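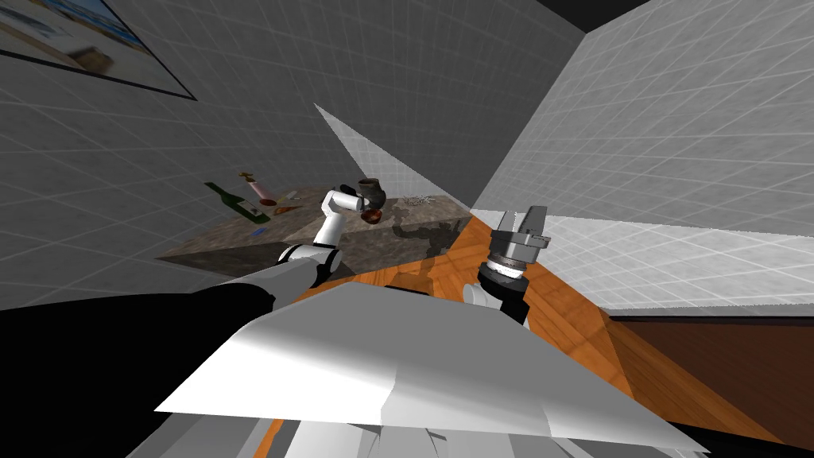 A reader wrote in after my November post to say that I was wasting my time with weekly meal plans, and that a person living alone should cook twice a week and eat leftovers the rest of the time. The reader had done it that way for 11 years and had never thrown out a bag of spinach.

I thought about that for a few days. I don't throw out much spinach either, but I do throw out cilantro, half onions and the end of nearly every loaf of bread. So I tried the two-cook week for a month and wrote down what I spent and what went in the trash.

The rules were simple. I cooked on Sunday afternoon and again on Wednesday after work. Each time I made one big pot of something and one tray of vegetables. Anything left by Friday night went into the freezer with a strip of tape on the lid.

The first week was lentil soup and a pork shoulder. The soup was fine for two days, and by the third I was putting hot sauce on it to make it taste like something else. The pork was better. It went into tacos, then fried rice, then a sandwich. I would do the pork again. 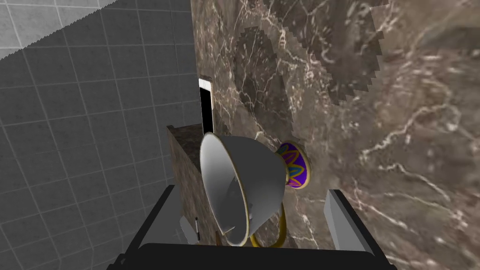
The second week I made chili and a chicken and rice bake. I made too much of both. I have an old Plostell pot that holds far more than I need, and I tend to fill whatever pot I'm using. I switched to the smaller one after that and the problem mostly went away.

Groceries for the whole month came to $434. That's higher than I expected, but it includes a restock of olive oil, coffee and rice, and I bought meat at Chamoun, the butcher on my side of town. It costs more than the supermarket. The month before, I spent close to the same on food at home and then a good deal more on takeout. During the trial I ordered takeout once, on a night when the bus was late and I got in after 9.

The trash was down. I lost a bunch of parsley, two soft tomatoes and some yogurt I forgot about. Bread is still a problem. I've started slicing the loaf the day I buy it and freezing half.

What I didn't like was Tuesday. By then the Sunday food was on its third day and Wednesday's hadn't been made yet. I ended up having eggs on Tuesdays, which works, and a carton of 12 lasts me the month if I'm not baking.

I also missed cooking small things. A piece of fish doesn't fit this way of doing it, and neither does a salad that needs to be eaten right away. I've left Saturday open for those.

So I'm keeping the two big cooks and dropping the written plan. I still make a shopping list, on the back of an envelope, and I check the freezer before I go to the store. At the moment there are four containers of chili in there and one I forgot to label.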